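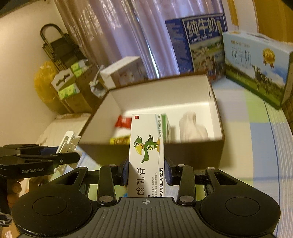
Figure 1. White medicine carton with a green cartoon bird, held upright.

Print | E-mail this article | 20 shares

4. The Oso and its readers

Most accounts of the independence movement in Tultero give the Oso a leading part. The weekly is said to have "woken the district," and its editor, Tjoa, is remembered as the man who did the waking. The evidence for this is thinner than the confidence with which it is repeated.

Start with the print run. Tjoa's memoir, written long after the paper closed, puts it at 2,040 copies a week in its best year. The printer's ledger for the same year never goes above 1,151. Hinrichs explains the gap by a second press in Dosia, working at night without a license. It may have existed. No bill for paper or ink has been found for it, and the only witness is the memoir itself.

Diekmann takes a different line and argues that print runs matter little, as each copy was read aloud in tea shops to large groups. He cites one police report that mentions "near 100 persons" at a reading. The report was written by an officer asking for more men, and he had every reason to make the crowd look big. Diekmann then applies the same figure to the whole district, including villages where we have no record of a single reading. I can't follow him there.

The jail term is another sore point. Later tributes say Tjoa went to prison for his editorials. The court record names unpaid security on the press – a common charge, and one that shop printers with no politics at all also faced. The authorities may well have used it as cover. We should say "may," and the tributes don't.
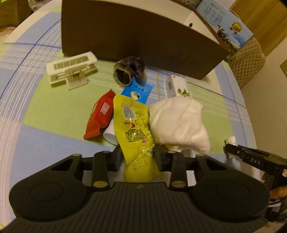 Did the Oso bring new members into the movement in Tultero?
There is no good evidence either way, as the local membership rolls survive only for the years after the paper closed.

What can be said is more modest. The Oso came out fairly regularly, it printed speeches that the larger papers left out, and merchants kept buying space in it even after the court case. Those merchants deserve more attention than they have had. Their names turn up in the ledger week after week, while the memoir mentions just two of them, both relatives of the editor. Section 5 turns to their accounts.

Print | E-mail this article | 0 comments

Contact | Copyright | Posted 2025-09-21 | Back to top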